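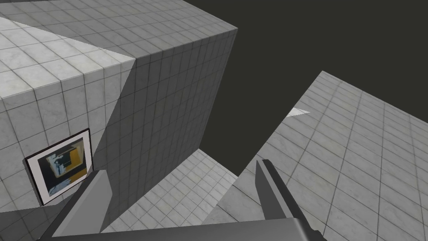

Chapter 6
Working in Simulation First

In this chapter you will:
-- set up a practice world for your team's robot
-- drive the gripper to a target and record the result
-- write a test log that another team can follow
-- decide when a program is ready for the real arm

Key terms: simulation, pose, wrist view, collision, reset, test log

The robotics club at the Liang school had one arm and 24 members. In its first year the club shared the arm by sign-up sheet. Each pair got a short turn after school, and most of that turn went to fixing mistakes that had nothing to do with the task. A joint was set to the wrong angle, or the program called for a position the arm could not reach. By February only a few pairs had finished the first assignment.

The next year the club's adviser, Holger Engström, moved the early work onto computers. Every pair built its program in a simulator called Vudisel and ran it there before asking for time on the arm. A pair had to show a log with 40 recorded runs. The rule was not popular at first -- students had joined to use a robot, and now they were looking at a screen. But the pairs who came to the arm with a full log usually knew what their program would do, and they used their turns to test it.

You will follow the same plan in this unit. The class project is called Closivwood, and it has one job: move the gripper to a marked spot, close it on a part, and carry the part to a tray. You will do the whole job in simulation in this chapter. Chapter 7 moves it to the arm.

6.1 What the Simulator Knows

A simulator keeps a list of every object in its world, with a size, a position, and a direction for each one. Position and direction together are called a pose. When your program tells the arm to move, the simulator works out the new pose of each part and draws the result.

The drawing depends on where the virtual camera is. A camera fixed to the wrist moves with the arm, so walls and floors may appear at steep angles even though they are level and square in the world. Beginners often try to judge distance from the wrist view alone. Read the pose values too, and write both down.

Before You Start

Work with your partner. Open the practice world and save a copy under your team name. Then answer these in your test log:

1. What is the pose of the gripper after a reset?
2. Which surfaces in your world can the gripper collide with?
3. Move the wrist a small amount. What changed in the wrist view, and what changed in the pose values?

Keep the log open. You will need your answer to number 3 in Section 6.2.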